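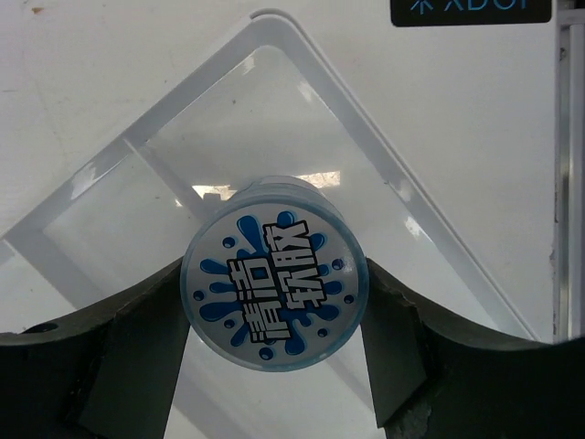
February 12, 2022

Gripper, round tubs. Swapped the flat fingers for the curved pair and reran the grip on the clear tub with the blue splash lid. Curved profile is the Durine drawing, scaled up 4 mm at the mouth so the wall of the tub seats before the tips close.

Right finger has a rough chipped patch near the bottom. It's outside the part that touches the tub, so I'm leaving it on for now. Charito has the file if we want to print a spare. Ask her to go up to 70 percent infill and add a small radius on the lower edge.

Close speed set to 2000 in the config. Old value was more than double that and it knocked the tubs sideways on the Orbán fingers. Don't copy the August settings over, they assume the old stroke.

Wrist camera: glare off the tray plastic shows up just above the lid. Circle fit picks up the bright band as an edge if the threshold is low. Try turning the overhead light or taping paper over half of it before touching the code.

To do:
Two short screws for the camera bracket, Prollo box, second shelf.
Marites wants the bench from 2 onward, so park the arm and clear the tray.
Check the finger offset again with the lid label rotated. I only ran it sideways.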